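The Fourth Bun

My grandmother sold steamed buns at the Kenau station for 26 years, and she did not believe in machines. When the people from Evenlow asked me to judge if their kitchen arms could do a cook's work, I heard her voice in my ear all the way on the bus. She said: let them burn their fingers first.

The task was written on one sheet. Put the buns in the steamer, close the lid, wait, open the lid, serve. My grandmother did this 100 times in a morning while she argued with the customers. For the arms it was attempt number 3508.

I sat on a folding chair with my pencil and I tried to be fair.
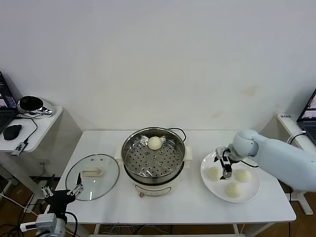 Three buns on the plate, one still in the basket.

The right arm stayed above the plate. It did not move for a long moment, and I thought of a guest who does not know if it is polite to take the last piece. The left arm was near the lid, also quiet. A young engineer looked at his screen and bit his lip.

"It is thinking," he told me.

"My grandmother did not think," I said. "She took the bun."

Then the right arm rose, very slowly, and turned to the basket. The fingers closed on the bun. It became a little flat on one side, the way a pillow does, but it did not break. The arm carried it to the plate and let it go.

The engineer asked me for my judgment. On the form there was a box for yes and a box for no. I wrote between them: "She would let it work in August, when the station is slow."

After that I ate the flat one.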